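Slide 1. Title. Wait for the doors to close, then start. Phones off.

Slide 2. Where Skuten was last November
- Small-parts returns at the Uststead warehouse: 1,061 for the year
- 783 of them were wrong item or wrong quantity
- The rest was damage in transit, not covered today

Slide 3. What we found
Most errors came from bins that sat side by side and held parts of nearly the same size. Labels faced the aisle but pickers came at them from the end. Read the Blöndal label aloud so people hear how long it is.

Slide 4. What we changed
- Short codes, large type, label on two sides of the bin
- Look-alike parts moved to different shelves
- Second check only on orders over 200 pieces

Pause here. Someone usually asks about cost. Labels and shelf moves came out of the normal Uststead budget.

Slide 5. Small parts

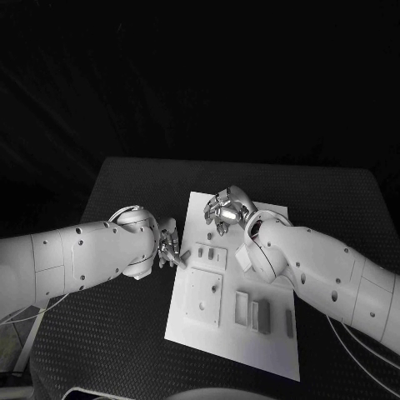
*Small white parts on a white board.*

Say: color and contrast matter when you sort. Move on quickly.

Slide 6. Results
Wrong-item and wrong-quantity returns are down to 678. Fidetbridge starts on the same labels next. Take questions.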